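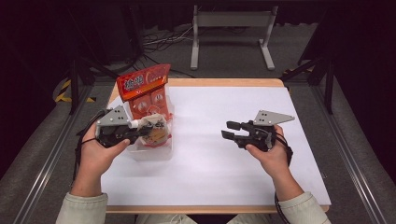

Old Chairs Should Keep Their Old Covers

The Gittins Collection is asked every season why we offer seating with worn upholstery. The question usually comes from buyers who have seen the same model elsewhere in fresh fabric and at a higher price. Our position has been the same for some years, and we believe it deserves a fuller statement than a line in a sale listing can give it.

Original upholstery is part of the design. When the Lerano workshop produced its low easy chair in the late 1960s, the wool was woven to the width of the shell so that no seam crossed the back. A modern cover in a standard width needs at least one seam, and usually a row of piping to hide it. The chair that results may be comfortable and attractive. It no longer shows what the makers intended, and the next owner has no way of knowing what has been lost.

The trade has grown too relaxed on this point. In preparing our spring selection we reviewed nearly 2,000 listings for seating made between 1955 and 1980. Many were described as "fully restored" with no mention of what had been removed. Foam, webbing and labels had gone into a dumpster along with the fabric. A paper label under a seat is often the only firm evidence of date and factory, and once it is gone an attribution rests on the seller's word.

We accept that some covers cannot be saved. Foam from this period crumbles to powder, and a seat that sheds dust into a living room is of no use to a family. Moth damage is another fair reason to act. In such cases we ask our upholsterers to replace the filling first and to refit the old cover over it wherever the cloth will bear the strain. The work takes longer. On a pair of armchairs from the Rirgate Hotel it took six weeks, against a quote of three for complete replacement, and the added cost was passed on in the price. Both chairs sold to the first household that viewed them. 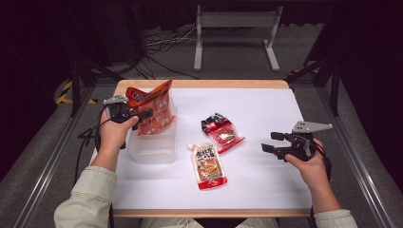

What Sellers Should Disclose

A restored chair can be sold in good faith if the buyer is told plainly what was done to it. We would like to see every dealer state whether the cover, the filling and the webbing are original, and keep a sample of any cloth taken off. The sample should travel with the chair. An envelope stapled under the seat is enough.

The common objection is that customers do not care. Our experience at the Tendport showroom suggests otherwise. Visitors who are shown a faded armrest and told why it was left alone tend to look at the whole chair more closely, and a good number come back to ask about others. Those who prefer new fabric are free to choose it, and we are glad to recommend a weaver.

Auction houses have a part to play as well. Condition reports for seating still devote more space to scratches on a chrome leg than to the age of the textile. A leg can be polished again at any time. We would urge cataloguers to reverse that balance, and to photograph the underside of each seat as a matter of routine, with the dust cover lifted where this can be done without damage.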